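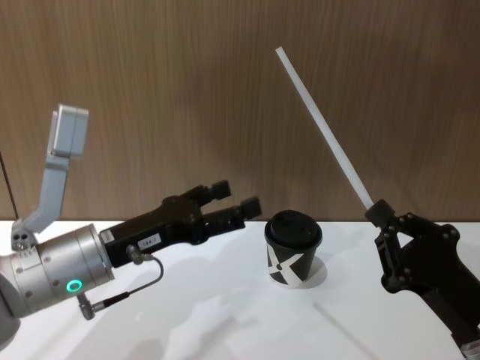 Photo: Maham Ghumman

Section 6: Setting out your tabletop and cups

Okay, this is the part I like best, so pour yourself something and let's get the Lotemden coffee corner laid out. I'm assuming the top is already on its legs (if it isn't, go back to Section 5). Mine is the white one, and I put it up against a wood-look wall panel, which I love, but any wall will do.

1. Wipe the tabletop with a barely damp cloth, then go over it again with a dry one. White shows every coffee ring, so get into the habit now.

2. Push the top toward the wall and leave a finger's width of space behind it. You'll want that gap when you come to run a lamp cord in Section 7.

3. Check that it's level. I stand a small paper cup in the middle, fill it halfway, and look at the water line from the side. If it leans, turn the foot under the low corner a little at a time.

Note: The small black cups are the ones I'd buy. They look great against the white! They're light, though, and an empty one will slide off if you so much as sneeze at it, so keep them toward the middle until they're filled.

4. Decide where your pouring spot will be and stand one cup there. Leave it for a day. Walk past it, reach for it, see if your elbow hits anything. I moved mine twice before I was happy — Zahira Lubis put hers dead center on the first try and hasn't touched it since.

5. Stack the spare cups upside down on the shelf underneath, rims on a clean napkin.

CAUTION: Paper cups get soft if hot coffee sits in them too long. Don't grab one by the rim, and don't park a full one near the edge where kids can reach it.

CAUTION: No hot pans straight on the top. Use a trivet. The white finish will yellow and I don't know of any way to get it back.

6. Stick the Adar felt dots under anything heavy that's going to live on the top, like a kettle base or a sugar jar. Press each one down for a slow count of six.

Spare felt dots are part 482 on the order sheet, and the leveling feet are in the same bag as the leg bolts.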